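We use cookies to remember your settings and to see which pages get read. Accept | Manage

Local History from Scratch – notes for session 4: recording people's memories

Hi everyone, and thanks for a lively session last time. I've typed these up from my own scribbles, so forgive the odd jump. If you missed the bit on parish maps, ask Kofi Tetteh for his copy, it's much neater than mine.

Tonight is oral history. I love this topic and I will go over time, so I'm putting the practical stuff first.

Before you knock on anyone's door, do an hour of reading. I mean it! When I started on the Tandcombe mill recordings back in April I went in cold, and my first speaker spent most of the morning explaining what a carding room was. She was lovely about it, but that was her energy I was using up. A street directory, a couple of old newspapers and one decent map will get you through the door with something to ask.

Write out your questions and then try not to read them. I take 14 on a card, mostly starting with "tell me about", and I'm happy if I get through five. Avoid anything that can be answered with yes. "Did you like working at the mill?" gets you a yes and a sip of tea. "Tell me about your first morning at the mill" got me the bus fare, the colour of the foreman's coat, a lost shoe and a marriage proposal (a different day, but she got there). 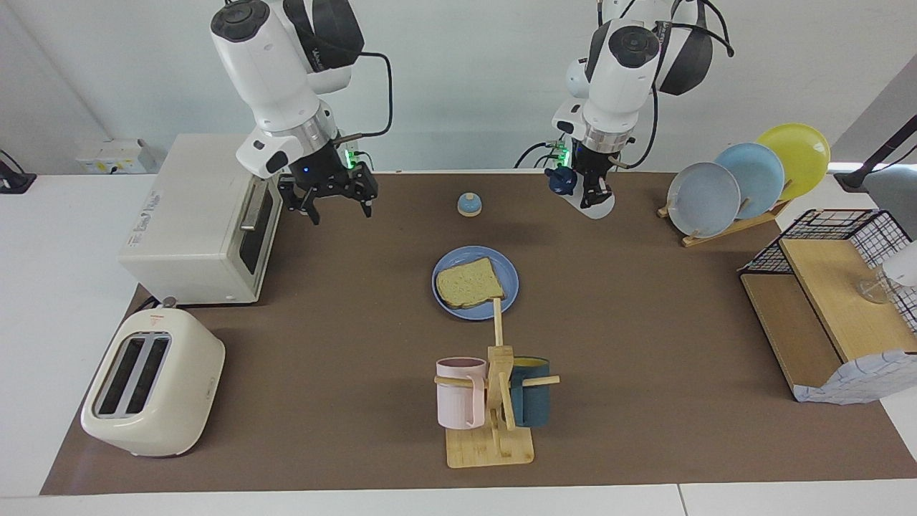
Let silences run. This was the hardest thing for me to learn, as you've probably guessed from sitting in my class. Count to four in your head before you jump in. People are often just finding the next bit of the story, and the best thing on the Bonsu family tape comes after a gap so long I'd started reaching for the stop button.

Dates will be wrong. Don't correct them on the recording. One gentleman, 92 and sharp as you like, put the Pridholm flood three years before the newspapers did. He'd hung it on the year his sister left home, and that told me far more about the family than the right date would have. Make a note afterwards and put it in the summary sheet.

Consent – please read this part twice. Get the form signed after the interview, when the person knows what they've said, and go through it out loud. They can close part of the recording, or all of it, for as long as they want. If someone rings you the next week and wants a story taken out, it comes out. No sulking.

Then there's transcribing. Allow up to five hours for each hour of talk, more if there's a budgie. Keep the dialect and the half-finished sentences. I do leave out most of my own "mm" and "oh really", mainly out of vanity.

File names: surname, place, date, in that order, every time. The old Derach collection has a whole box of cassettes marked "Mum" and we still don't know whose.

For next time:

Record ten minutes with someone you know, on your phone, about a shop that has closed. Write a half-page summary with rough timings down the side. Bring the summary and leave the recording at home, as we won't have time to play everyone's.

Reading is the chapter on listening in the course pack, plus the two mill extracts. Skip the theory section if it makes your eyes cross, we'll do it together with biscuits.

Notes last updated June 29, 2023

Contact the course office | © Local History from Scratch | Back to top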